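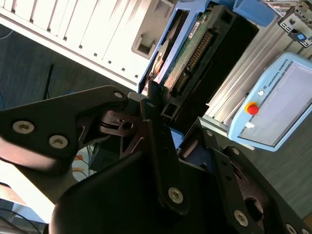
Peltum Workshop Group
Minutes of the teaching and demonstrations meeting, 02/09/2023

Present: Kalkidan Workneh (chair), Gyu-bin Shim (minutes), and the usual members from the Tarkar and Cárdenas benches. Apologies were received from Forkari, who hope to send someone next time.

1. Minutes of the last meeting
Agreed, with one small correction: the spare pendant cable was lent to Cárdenas, and we are very grateful to them for bringing it back so promptly.

2. Progress on the hard drive task
Gyu-bin gave a cheerful and very full account of where we have got to with teaching the arm to take drives apart. We now have 200 demonstrations recorded, of which 44 were done by leading the arm by hand and the rest by remote control from the desk. Everyone who gave up an afternoon to this was thanked warmly, and the newer members in particular, who have picked it up at a lovely pace.

There was a long and friendly discussion about which way of showing the task is better. Kalkidan finds hand guiding much easier for the first approach to the drive, as you can feel when the fingers are going to foul on the carrier. Others felt that the remote control runs come out smoother, and that people leaning over the bench tend to get their sleeves into the wrist view. It was agreed to carry on with both for now, and to write down at the top of each run which one was used - this has been slipping a little.

3. Runs to be set aside
Gyu-bin asked that 14 of the remote control runs be left out of the next training round. In these the person driving stopped halfway to think, and the arm has learnt to stop and think as well. Agreed. The runs will be kept in a separate folder in case they are useful for something else.

4. Opening and closing the gripper
Tarkar reported that beginners still close the fingers too early. Kalkidan offered to sit with anyone who would like some practice, and suggested trying the whole movement slowly a few times before pressing record. Please just ask her, she means it.

5. Bench matters
Could everyone please put the pendant back where the next person can reach the stop button without stretching. Cables on the table top are to be tidied at the end of each session.

6. Actions
Gyu-bin to move the runs under item 3 and send round the new list.
Kalkidan to put up a sheet for practice slots, 2 people to a slot.
Cárdenas to look out more old drives, any make, labels left on.

7. Any other business
Forkari have asked whether they might borrow our notes on hand guiding. Agreed with pleasure, once Gyu-bin has typed up the last few pages.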